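Kenoron Robotics Forum > Schools and Clubs > Student Projects
Thread: Two-arm sorting task, bottle keeps getting knocked over

pelican_grid
Joined: January
Posts: 20

I'm on a student team doing the Nirton sorting challenge. Most of you know the rules but in short: two arms, one table, objects start on the left, and each one has to end up in the correct tray on the right. The first round is all in simulation, and the teams that get through go on to the real arms at the final.

Our problem is the bottle. Boxes and blocks are fine. With the bottle, the left arm comes in, one finger touches before the other, and the bottle goes over or gets pushed out of reach. We ran 129 trials overnight and the bottle class is by far the worst one. Almost 10 percent of the bottle runs end with the thing on the floor, and a lot more end with it just lying there.

We are using a scripted approach, no learning. Go above the object, rotate the wrist, go down, close, lift, hand over to the right arm, place. The object pose comes straight from the simulator.

Has anyone got this working reliably? Is it friction settings or is it us?

weldspatter
Posts: 310

Which way are you coming in? If you go straight down over a bottle you have very little room for error. Come in low from the side with the fingers level.

pelican_grid

From above, at a slant. The arms are mounted at the near edge of the table so a truly level approach puts the elbow somewhere bad. We tried it and the planner gave up about half the time.

tin_lunchbox
Posts: 88

It's friction. The default finger pads in the Oosthuizen scene pack are much too slippery. We raised the friction on the pads and most of our tipping went away the same afternoon.

weldspatter

Raising friction doesn't fix a bad approach, it hides it. If one finger hits first, the bottle tips more easily with sticky pads, because it can't slide along the finger. I've seen teams do this, score well in the sim round and then have nothing at the final.

tin_lunchbox

We went to the final last year with that setting and did OK. The real pads are rubber. They aren't slippery at all. The sim default is the part that's wrong.

weldspatter

OK is not the same as good. But fine, I'll agree the default is too low. I would still fix the approach first and touch the friction after, so you know which one helped.

pelican_grid

We can do them in that order. Another thing I should have said in the first post: the bottle doesn't always start upright. Sometimes it spawns with a lean and the physics hasn't settled when our script reads the pose. So we plan for where it was, and by the time the fingers get there it's somewhere else.

moth_and_relay
Posts: 46

That's your bug, or at least most of it. Wait before you read the pose. Check that the object's velocity is under some small threshold for 20 steps in a row, then plan. If it never settles, reset and count it as a bad spawn.

pelican_grid

Are we allowed to reset? I read the rules as one attempt per spawn.

moth_and_relay

In practice you can do whatever you like. In the scored round, no, you get what you get. But waiting is allowed in both. The clock is generous. We never used more than half of it.

harborlight2
Posts: 5

New here, on a first-year team. Can I ask why you use both arms at all? The left one can just carry the bottle to the tray.

pelican_grid

Reach. The left arm can get to the near side of the blue tray if it stretches, but not to the gray one. And the gray one is where a third of the objects go. So we wrote one routine with a handover and used it for everything.

weldspatter

I'd question that. A handover is two grasps and two chances to drop it. For anything going in the blue tray, skip it. Let the left arm place it and keep the right arm parked out of the way.

tin_lunchbox

Agree with weldspatter for once. We had two routines, one per tray. More code but fewer drops.

moth_and_relay

I'll disagree. Two routines means two things to debug, and they said they are a small team. Get the handover solid and you only have one thing to worry about.

Also, pelican, can you post what the setup looks like at the start of a bottle run? Hard to say more about the approach without seeing how far apart everything is.

pelican_grid
16 December 2018

Sure. I changed the script so it opens both grippers and holds them before doing anything. The right arm waits over the blue tray, because that was the shortest move to the handover point. The left one waits at the lower left and then goes for the bottle on a slanted line.
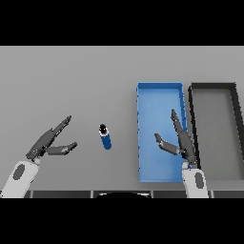

The settle check went in last night. It's 20 steps like moth said, with the threshold set by trial and error. I also moved the pre-grasp point farther back, so the wrist finishes rotating before the fingers get anywhere near the bottle. Before that it was still turning on the way in -- I think that's how one finger kept arriving early.

Haven't touched friction yet.

weldspatter

Better. Two things. Your right arm is parked over the tray you want to place into. If you ever do switch to direct placing for blue, you'll have to move it first. Park it farther back, toward its base.

Second, with the bottle at a lean, line up the gripper with the bottle's axis and not with the table. If you read the full orientation from the sim you have that for free.

pelican_grid

We only use yaw right now. Everything else is assumed to be flat.

weldspatter

Then that's the next thing to change.

tin_lunchbox

And then friction.

harborlight2

Is the settle check something you can do on the real arms? There's no velocity to read there.

moth_and_relay

You compare two camera poses a short time apart. Prurkivach has a write-up of it in their club notes, in the section on tracking. It's noisier, so use a looser threshold. On a real table things mostly sit still unless somebody bumps it.

pelican_grid

Ran the new version with yaw only, settle check on, new pre-grasp point. Bottle drops to the floor are down to 2 for the whole batch. Still plenty of tipping, but now it mostly tips inside the grip and the fingers hold on to it anyway. The handover then fails because the right arm expects it upright.

So full orientation is next, then the parking position. I'll start a branch for direct placing, but no promises before the deadline. Will post the numbers when I have them.

weldspatter

Post the failures too, with the spawn seed. Easier to help if we can run the same ones.

pelican_grid

Will do. Seeds are in the log already, I just need to clean it up.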